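Notes from a morning with Nazma Talukder, who sorts other people's desks for a living. 2/23/21

She's on the phone when I come in. Waves me to a stool. The call is with a supplier, something to do with a late delivery of shelf kits, and she's being very polite and very firm about it. Then she hangs up and says, "Tea? I've only got the strong stuff," and goes straight on without waiting for an answer.

Nazma runs Rundelent, a one-woman business working out of the back half of an old upholstery place. She does desks. Not garages, not wardrobes, not kitchens – she's been asked for all of those and says no nearly every time. "I did a pantry once. I hated it. Flour gets in your ears."

What she does is study corners, home offices, the ends of dining tables where somebody has been trying to work. Since September she's been booked solid. People are home. People have found out what it's like to share a table with a twelve-year-old and a printer.

"They ring me up and apologise," she says. "First thing, every time. Sorry, it's a mess. I say love, if it was tidy you wouldn't be ringing."

She used to keep the accounts at Tawhiri, the bookshop that closed, and before that she was in a school library. Books are still where she starts. Her rule is that you don't touch the pens or the papers or the cables until the books have a home.

"Books are the heavy things. Everything else gets shoved around by them. You put a stack of books on a desk and the whole desk turns into the place where the books are. So – books first. Low down if you can. Then you've got a surface again and you can see what you're dealing with."

I ask whether she stands them up or lays them flat, because I've read that flat is bad for them. She pulls a face.

"For a big hardback, years on end, stand it up, give it some support. For five or six thin paperbacks you're reading this month? Lay them down. They don't care. Thin ones standing by themselves just slump over and then they curl. I've had clients very worried about this. I tell them the book's going to be fine, you're allowed to put it down."

She prefers a small shelf you can put on the desk itself, open at the front, with a top you can use. Bare wood for choice. She doesn't paint them and she doesn't varnish them unless the client pushes. "It gets a bit grubby where your hand goes. I like that. Looks like someone lives there."

The lip on the top matters more than people think, she says. Without one you lose things down the back. She has fished some terrible stuff out from behind desks. A retainer. A cheque for $1,530, never cashed, which the client had accused his brother of losing.

"They hadn't talked for a year! Over a cheque. It was behind the desk."

Her other standby is the upright file organizer, the plastic sort with slanted slots. She buys the Nukuver ones when she can get them and the Fesoto ones when she can't, and she has opinions about both which I was asked not to print. What she will say is that slots are for things on the move. Not storage.

"Slot is for what you're taking out again this week. If it's been in the slot a month, it goes on the shelf. If it's been on the shelf a year, well. We have a talk."

Does she throw things out? Hardly ever, she says, and gets a bit cross about it.

"That's the telly version. Big bin bags, everyone crying. I don't do that. I'm not there to tell a person what they're allowed to own. I had one woman with 119 notebooks, all started, none finished. Fine. We put them in order. She was thrilled. She's probably bought more."

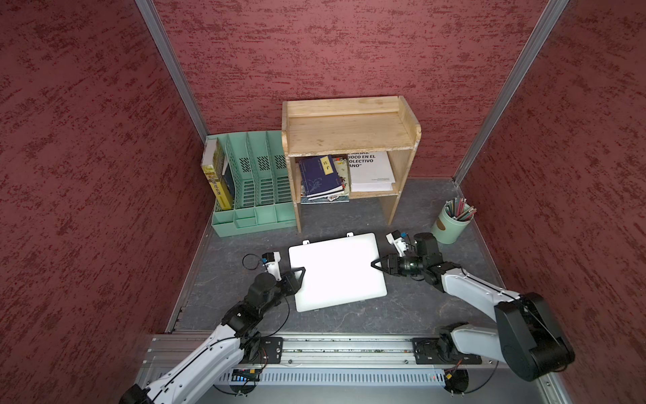

*Books low, pencils in the corner, the middle left for work.*

We get onto languages, as a good half of her clients read in more than one. Zhuangzi next to something in Spanish, that sort of household. Do you split them up? She used to. The library training. She'd do a shelf for each language and go home pleased with herself, and then come back a month later and find it all mixed again.

"Because that's not how people read, is it. You don't think, now I'll have a Spanish hour. You've got the one you're on and the one you're meant to be on. So now I go by what's in use. Bengali, English, whatever, I've got both at home and they're all in together. My mother's recipe book is in with the tax."

Spines out or covers out? Spines for anything standing. For a flat pile she doesn't mind, but she wants the one you're reading on top, and she wants the pile short enough that you can get the bottom one out with one hand.

"If you need two hands you won't put it back. Thats my whole business really. One hand."

Pencils next. She has a lot to say about pencils. A plain round pot, points up, back corner, on the side you write with. She likes coloured pencils loose in a pot and can't stand the tins they come in, as once the tin's open it takes up double the room and slides about. I say my kids' pencils would be everywhere in a minute. She shrugs.

"They'll be everywhere in the tin too. At least with a pot they know where everywhere ends."

And don't overfill it. If they fan out so far you're knocking them with your sleeve, get a second pot, or take out the ones that are down to a stub. She doesn't chuck the stubs. She takes them home. There is a jar.

Colour – I wondered if she matched things on purpose. I'd noticed the mint green. She laughs at this.

"People think I've got a scheme. I bought a lot of green because it was going cheap, 54 pieces in one job lot, and I've been using it up. But it's a nice colour to look at, it doesn't shout. If you've got a dark desk or a strong wall you want something pale on it or you'll never find it. I had a fella with a black desk and a black stapler. He owned three staplers. He thought he owned one."

The middle of the desk she leaves alone. That's the last step and apparently the hardest to get people to stick to. One thing in the middle, the thing you're working on. Paper, board, laptop, whatever it is. When you stop, it goes away or it stays by itself.

"You get them who want to put a plant there. A candle. A little tray. Where are you going to put your elbows?"

What does it cost? She charges $200 for a visit, flat, doesn't matter how long, and she'll come back once for free if it's slid. Most of them slide a bit. She doesn't mind that, she says, she'd be suspicious if they didn't. She brings the shelf and the organizer in the back of the car and if you don't like them she takes them away again.

I ask about her own desk. Long pause. She gets up and opens a door, just a little way, and I can see a table with a sewing machine on it and a great deal of paper, and then she closes it.

"I'm between books," she says.

The phone's going again. It's the shelf kits, they've found them, they were sent to the wrong depot and they'll be in tommorow after lunch. She writes it on the back of an envelope, looks round for somewhere to put the envelope, and tucks it under the teapot.

Rundelent is taking bookings for after Easter. Nazma prefers a call to an email, and asks that you don't tidy up before she gets there.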